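Undenberg Kleinteile – Datenkarte

Stand: 19 September 2022
Pflege: Nour Hijazi (Aufnahme), Lok-yiu Ko (Auswertung)

Worum es geht

Der Datensatz sammelt Vorführungen kleiner Handgriffe aus Haushalt und Werkstatt: Dosen öffnen, Schrauben einsortieren, Deckel schließen, Kästen umstellen. Wir wollen damit prüfen, welche dieser Arbeiten ein Zweifingergreifer heute zuverlässig übernehmen kann. Die kurze Antwort lautet: wenige, und keine davon ohne Aufsicht.

Umfang

270 Vorführungen in 41 Aufgabenvarianten, aufgenommen mit einem handgeführten Greifer mit Kamera. Jede Vorführung liegt als Video mit Greiferöffnung und Pose vor. 23 Vorführungen sind als fehlgeschlagen markiert und bleiben absichtlich im Satz. Wer sie nicht braucht, filtert über das Feld "ergebnis".

Aufgabengruppe Sortierkasten

Die Gruppe umfasst das Greifen, Verschieben und Öffnen von Kästen mit Schnappverschlüssen. Für Menschen ist das eine Sache von Sekunden. Für den Greifer ist der Verschluss das Problem: Er muss am richtigen Punkt angehoben werden, während der Kasten auf glatter Fläche leicht wegrutscht. Durchsichtige Deckel erschweren zudem die Tiefenschätzung.

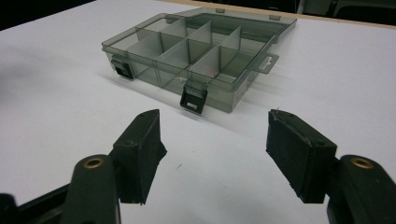

Sortierkasten mit geschlossenem Deckel und schwarzen Schnappverschlüssen, Greiferbacken geöffnet.

Bisherige Ergebnisse

Das Basismodell Grellitier schiebt Kästen brauchbar an eine Zielposition. Beim Öffnen der Verschlüsse scheitert es in den meisten Versuchen – oft setzt es neben der Lasche an und drückt den ganzen Kasten weg. Das Einsortieren von Schrauben haben wir nur mit acht Varianten getestet, für eine Aussage reicht das nicht.

Bekannte Einschränkungen

- Fast alle Aufnahmen entstanden auf hellen Tischflächen.
- Beide Verschlüsse gleichzeitig zu öffnen ist mit einem einzelnen Greifer nicht vorgesehen.
- Kraftwerte fehlen. Ob eine Lasche klemmt, lässt sich nur aus dem Video schließen.
- Die Zeitstempel der Aufnahmen aus dem Mai sind um einen festen Wert verschoben, siehe Datei "korrektur.csv".

Nutzung

Frei für Forschung und Lehre. Das Trennskript für Trainings- und Testdaten liegt im Ordner "londale". Fehler bitte als Ticket melden, mit Nummer der Vorführung.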